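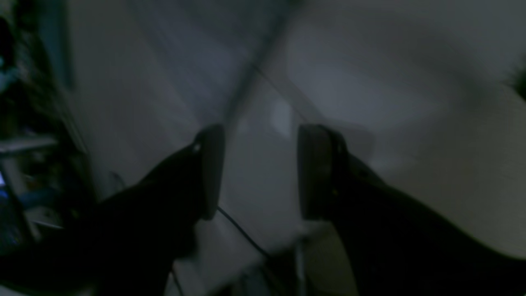
Flirstead Repair Evenings: frequently asked questions

When are you open?
We meet in the hall on Onholm Road on the first Saturday of the month, from 2 in the afternoon. Repairs are taken on until 4.30 and the doors close at 5. There is no session in February, when the hall has its floor done. The name is left over from when we met on weekday evenings.

Do I need to book?
Not for small things. For sewing machines, please email first so that we can make sure Safta Gavrilă is in. She is the only one of us who works on them and she can manage two in an afternoon.

What can I bring?
Lamps, toasters, kettles, radios, clocks, clothes, bags, hand tools, toys and small furniture. If you can carry it in by yourself we will probably look at it.

What won't you look at?
Microwaves, anything that runs on gas, petrol tools, and televisions of any age. We also don't open phones any more. The shop in Cârstea Court replaces screens and batteries and is open all week.

How much does it cost?
There is no charge for labour. You pay for any parts at the price we paid. Plugs and fuses come out of the donations tin, and most people put something in.

Do I have to stay while it's being mended?
Yes. We don't take things in and store them. You sit with the repairer and help if you want to. If a part has to be ordered, you take the item home and bring it back the next month.

Is my item tested before I take it home?
Anything with a mains plug gets an electrical safety test. If it fails, we will tell you why and cut the plug off if you agree. We can't make you agree, but we will write "failed" on your form.

My lamp needs a new flex. Should I buy it first?
No, we keep two-core and three-core flex in black and white. If you want the coloured fabric kind, bring your own.

Can you mend a zip?
Usually. A worn slider takes a few minutes. Replacing the whole zip on a coat takes most of the afternoon, so come early. Tents and sleeping bags are fine too, as long as they are clean.

Where do the spare parts come from?
Mostly from Wirkum, the trade counter behind the station, and from things people have given us to take apart. Please ask before you leave anything. We had to pay to get rid of a pile of old printers last year.

Can I borrow tools?
Not from us. The library lends a basic toolkit with an ordinary library card.

How do I get there?
The 337 bus stops outside the hall. There are 20 parking spaces at the back, shared with the dance class, and a ramp at the side door.

I'd like to help. Who do I talk to?
Email Iresha Cassim through the contact page. You don't need to be able to mend anything, and at the moment we are short of people for the front desk and the kitchen.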